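Home Meetings Minutes Stores Floor Plans Contact
Search this site Enter keywords Go
6/17/20
Posted by Wilmer Rengifo

Minutes of the work surfaces and trays meeting, Ritby building, ground floor

Present: Mercedes Sánchez (chair), Wilmer Rengifo (minutes), representatives of Stores and of the Escobar room. Apologies were received from Kevik.

1. Minutes of the previous meeting

Accepted with one correction. Under item 4, "tile underside" should read "tile edge." The purchase order number for the second lot of tiles was missing and has been added: 2774.

2. Matters arising

The shelf labels in the Stores cage have been replaced. The old labels used two different naming orders and the same tray was listed twice. One listing has been deleted.

The cable cover by the east door is still lifting at one end. Stores has tape but not the correct width. Carried forward.

3. Foam puzzle mats

M. Sánchez reported on the change from bare tabletop to blue foam tiles on the sorting tables. The tiles interlock along toothed edges. They are laid with the seam running front to back, so that a person reaching across the table does not pull against the join. Where tiles were laid with the seam running left to right, the front tile crept forward during the session and had to be pushed back by hand.

The border strips that would give the mat a straight outer edge were discussed. Stores can supply them. The Escobar room prefers to leave them off, as the strips lift at the corners and small items catch underneath. It was agreed to leave the outer teeth exposed on all tables for now.

Mat position was discussed at length. The mat does not cover the table to the front edge in every case, and items set down near the teeth can tip. Agreed working rule: cans, bottles and anything else that stands upright go fully on one tile, clear of both the seam and the outer teeth.

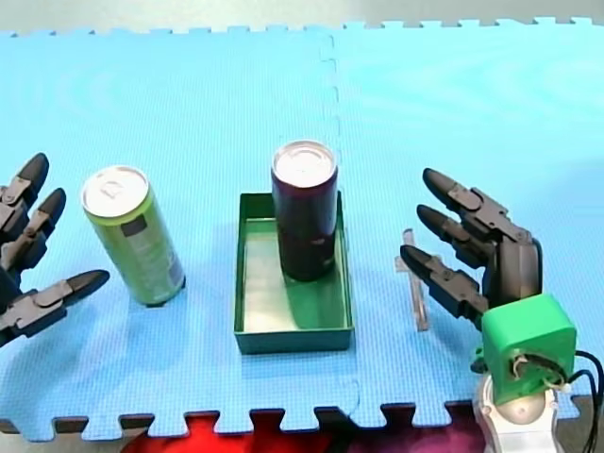

Trays are to be set with the long side running front to back. Two people had been turning them sideways to gain reach. With the tray sideways the standing items end up too close to its wall and are knocked when the tray is lifted out. W. Rengifo will add the orientation to the table card.

The low-walled green tray remains the standard tray for the blue mats. The deeper tray from Dilell was tried on one table and returned. Its walls were high enough that slim cans could not be set down in it without tilting them. No further deep trays will be ordered.

4. Beverage cans used as sorting items

Stores asked whether cans should be kept full, empty or part full. There was no agreement. Empty cans fall over easily on the foam. Full cans are stable but have to be checked for dents before they go back on the shelf. M. Sánchez proposed that each crate hold one type only and be marked on the short end. Agreed.

Tabs are to be left closed on full cans. Any can with a raised tab is to be taken out of the crate and put in the discard bin, not back on the table.

The mix of slim and standard sizes was raised. The two sizes are stored together at present and the slim ones slide down between the others. Stores will separate them using the card dividers already in the cage.

5. Cleaning

The fine texture on the mat surface holds dust. Dry wiping moves the dust into the seam. Current practice is to unlock the tiles, wipe each one flat with a damp cloth, and stand them on edge until dry. Tiles relocked while damp were reported to stick, and one tooth was torn on the table nearest the sink.

A torn tooth does not require replacement of the tile if the remaining teeth hold. The damaged side should be turned to the outside.

Kevik had asked in writing whether the mats could be washed in a machine. Stores advised against it — the tiles do not fit without folding, and a folded tile keeps the crease.

6. Floor and table edges

The dark floor strip in front of the tables shows scuffing. It was agreed that crates will no longer be dragged along it. A second cart has been requested. Until it arrives, crates are to be carried one at a time.

7. Quantities and budget

Stores holds 100 tiles, including those now on the tables. The allowance for surfaces and trays to the end of December is $1,797. Of this, $600 is set aside for replacement tiles. M. Sánchez asked that the tile money not be used for dividers or carts, which have a separate line.

The Escobar room asked for a second color of mat, so that the return tables can be told apart from the sorting tables. Deferred. Samples are to be requested first, and the tooth pattern must match the present tiles.

8. Actions

W. Rengifo — add tray orientation and the standing-item rule to the table card.
Stores — separate slim and standard cans; mark crates on the short end.
Stores — find tape of the correct width for the east door cable cover.
Escobar room — list tables where the seam still runs left to right.
M. Sánchez — request mat samples; reply to Kevik on washing.

9. Any other business

The key to the Stores cage is to be returned to the hook after each use. It was missing twice during the month.

The next meeting will be held in the same room. Items for the agenda go to W. Rengifo.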